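4.2 What people told us about falling asleep

I'll admit I expected this part of the study to be dull. We had 484 sleep diaries from Viltley, all filled in by hand over July, and my plan was to pull out the bedtimes, run the numbers and move on. Then I started reading the margins. People had written whole paragraphs in there! One woman kept a running argument with her upstairs neighbor's dishwasher for 19 nights.

So Kuldeep Thakur and I went back and coded every margin note by hand, which gave us 1324 separate remarks to sort. We used the same categories as the Curkska pilot, with one change: we split "noise" into noise from inside the home and noise from outside it. The pilot lumped them together and I think that hid a lot.
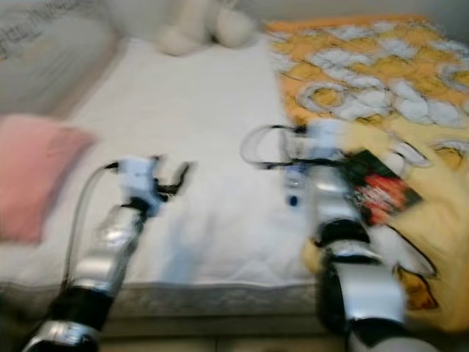

Figure 3. Bed with a white surface.

Bedtime drift was the pattern that jumped out first. Most of our diarists went to bed later as the week went on, then crashed early on Sunday, and the drift was bigger in homes where the bed doubled as a couch or a desk. I have a soft spot for this result, as I grade papers in bed and pay for it. When we asked about the bed itself, people mostly talked about the mattress and hardly ever about what was on top of it, so a plain white surface like the one in Figure 3 got no comments either way. Heat got plenty. July in Viltley is sticky, and the diaries from the Virág apartments (top floors, flat roofs) complain about it on nearly every page.

We also looked at reading before sleep. I was rooting for the readers here, and the diaries gave me only half of what I wanted - people who read on paper said they felt sleepier at lights out, but their written bedtimes were no earlier than anyone else's. The Jitness wristband data, which we have for 200 of the diarists, tells much the same story.
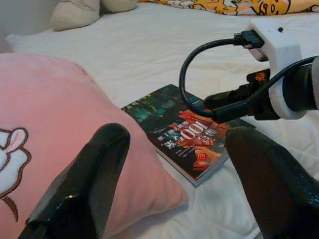 Does reading in bed help people fall asleep faster? In our diaries it went along with feeling sleepy sooner, but we can't say the reading caused it. Sleepy people may just pick up a book more often, and our design has no way to pull those two apart. A follow-up where we assign the reading nights ourselves would do a better job, and we come back to that in Section 6.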